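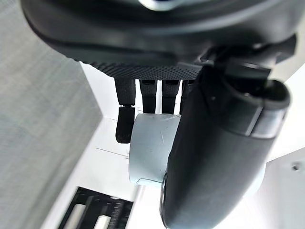 The hand, holding on.

The Plate Job
By Umesh Kashyap
October
16 comments | 30 shares

My aunt wanted to know when I'd get a real job, and I told her I had one, I teach a robot to load the dishwasher. She asked who was going to teach me. Fair enough.

We named ours Gekulus, after a cartoon Sneha Pal swears she watched as a kid and that I can't find any trace of. Sneha runs the kitchen trials at Rirkenness. I'm the guy who types in the score. The deal with our customer, Singhal, was 2,000 dishes put away by the end of the month, and that night we stood at 1,991 with Sneha's train leaving at ten.

So nine dishes. You and I could do nine dishes during a commercial!

Cups went okay. Gekulus is good at cups these days, it closes its fingers around one like it's picking up somebody else's baby. Bowls, fine. One mug took four tries, and I ate most of a sandwich in that time (cheese, sad). Then we got to plates, and plates are where everything slows down. A plate has to go in on its edge, between two little rows of wire, and if you're off by a hair it just sits on top looking at you.

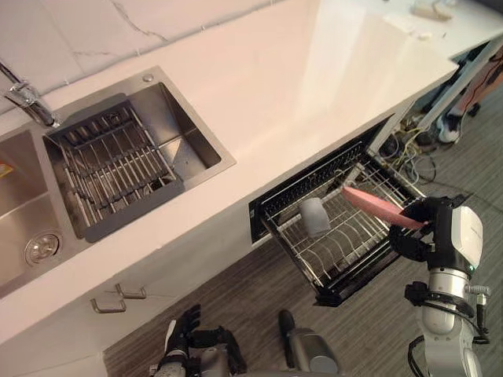
"Come on, sweetheart," Sneha said, in the voice she uses for her dog and never for me.

The arm stopped. It does that - it stops and thinks, and you have no idea if it's planning or if you need to go reboot something. I've loaded dishwashers my whole life and I don't think I've ever once stopped to think about a plate. My mother would say that's obvious from how I load them.

"If this works," I said, "are you going to buy one?"

"For my place? Umesh, it'd take till breakfast."

"You'd be asleep, though."

She thought about that longer than I expected. Her phone buzzed with the train thing and she turned it face down on her knee.

"Ask me next year," she said. Then the arm started moving again, and we both shut up and leaned in.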